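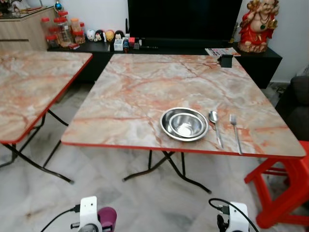
We gave up on a dining table in August and have been eating off folding tables in the living room ever since. A few people asked how that works day to day, so I'm putting it all in one thread.

Background first. The apartment is on Skunberg Street and the living room is also the dining room, the ironing room and the place where parcels get opened. The old table was solid, 60 inches long, and you had to turn sideways to get past it to the window.

It went to a family downstairs. They have a proper dining room. It took four people and the front door came off its hinges for part of the evening.

The folding tables are square with a marble-pattern top, cream and grey and white with rusty orange streaks in it, and red trim around the edge. The legs are black metal and cross over in an X.

I didn't pick the pattern. Deligiannis had them in a stack by the register and it was this one or a plain brown one that already had a chip in the corner. I wasn't sure about the red at first. Now I like it.

We bought two the same. I'd recommend that over one big one if your room is small. One is enough for an ordinary weeknight, and the other one is for homework, laundry, whatever is going on that day.

Pushed together they make one long table. The edges don't meet perfectly and there's a ridge where the two strips of trim touch. Don't stand a glass on the ridge.

Most of the time we leave a gap between them so you can get a leg through, or a broom.

The floor under a folding table gets dirtier than you'd think. Rice goes straight down and sits around the feet. I sweep after dinner and then move each table a little and sweep again.

On plates. We use stainless steel for nearly everything. A wide plate with a rim, a smaller bowl sitting in it, a spoon and a fork on the right. Soup or dal or yogurt goes in the bowl, everything else goes around it.

The bowl in the plate is how my mother set the table and I never thought of it as a system until a friend asked why I carry two things in one hand. Well, that's why. One trip from the kitchen per person.

Steel on this kind of top is noisy. If somebody drags a plate you hear it in the next room. I tried place mats for a while and they slid, and then they needed washing too, so they're in a drawer now.

Steel also shows every fingerprint and every water spot. I dry the plates with a cloth when they come out of the rack. The spoons I leave. Life is short.

Knives only come out when there's something to cut. A fork and a spoon cover most of what we eat.

Someone asked if the table wobbles. A bit, yes. It depends on where you put it. Our floor dips on the window side, so I turn the table until it stops rocking and then I don't touch it again until after the meal. Quarter turn usually does it. That's an advantage of a square one.

Do not lean on the edge with both elbows. Do not let a child sit on it. I have had to say both of these things to adults.

Someone else asked about hot pans. I don't put pans on it, ever. I don't know what the top is made of under the pattern and I don't want to learn. Food gets served in the kitchen and carried in.

The TV is straight across from where we eat. I know people have opinions. Our rule is that it's off during dinner and can go on when the plates are in the sink. It mostly holds. It did not hold for the baking final.

With the TV off you notice how much black there is on that wall. Big black screen, long black cabinet under it. It shows dust on the same day you wipe it. I use a barely damp cloth on the cabinet and a dry one on the screen.

The top of the cabinet is where we keep the snacks, in clear plastic jars with red lids. They weren't bought to go with the trim on the tables but everyone who visits thinks so and I've stopped correcting them.

Tall jar at the back, shorter ones where you can reach over them. I used to have it the other way around and the tall one got knocked into the others every time somebody wanted what was in it.

Buy clear jars. I had nice tins before and could never tell what was running out. People would open each one, look, and leave the lid half on. Soft crackers all summer.

When a jar is low I wash it and dry it overnight with the lid off before I fill it again. If you top up over the old crumbs, the bottom layer goes stale and then the whole jar tastes of it.

Next to the jars are the little round plush guys, lined up along the cabinet. White one, black-and-white one with a cat sort of face, yellow one, and the one with black hair. They are not mine and I am not allowed to change the order.

Dusting them: I pick each one up, give it a squeeze over the trash can, brush it with a dry toothbrush and put it back. The white one has been through the wash in a pillowcase and came out fine. I wouldn't risk it with the one with hair.

Wiping the tables. Warm water, a drop of dish soap, soft cloth. Go along the trim separately with the cloth folded over the edge – that's where it gets sticky. Then dry it. The streaks in the pattern hide stains very well, so wipe the whole top even if it looks clean.

Turmeric did leave a mark once. I put baking soda paste on it, left it while I did the dishes, and rubbed it off. Most of it went. Now I can't find the spot unless the sun is low, and even then I'm guessing.

Every month or so I turn them over and check the legs. A screw had worked loose on one of ours by the second month. It took a minute with a screwdriver. Put a towel down first so the top doesn't get scratched.

Felt pads on the feet are worth it if you have neighbors below. I got a pack of 8 from Mumix and they've stayed on better than the ones I cut myself from a sheet. The feet are splayed, so press the pad on with the table standing the way it'll be used.

Guests. We had 6 for dinner on 30/11/2019, the first real test. Both tables together, a cloth over the top to hide the ridge, coats on the bed. Two people had to eat a little sideways on account of the legs. There was enough room for plates and glasses and not for serving dishes, so people got up for seconds.

I'd do it again. I'd skip the cloth. It slid toward whoever was heaviest on the elbows (see above) and a bowl of soup nearly went with it.

Folding them up: fingers away from where the legs cross. I have pinched myself there twice. Tip the table on its side first and fold the legs toward the top, don't try it standing up.

They're supposed to live behind the bedroom door when we're not using them. In practice one is always up and the other one gets put away before visitors come and then taken straight out again for the visitors.

What I miss about the old table: leaving things on it. A puzzle, a sewing project, the mail. If you leave a puzzle on a folding table, somebody is going to need that table by the evening.

What I don't miss: the bruise on my hip from the corner.

A couple of you asked about chairs. We have mismatched ones and I'm not the person to ask. I tried folding stools from Floravska and they were too low for this table, your chin was practically in the bowl. Measure the table before you buy anything to sit on.

Also asked: would I get the same tables again. Yes, same size, and I'd take the same pattern now too. I'd look at the screws before leaving the store.

I still have to figure out somewhere to put the ironing. If anyone has an ironing board that fits in a closet 4 inches deep, let me know what it's called.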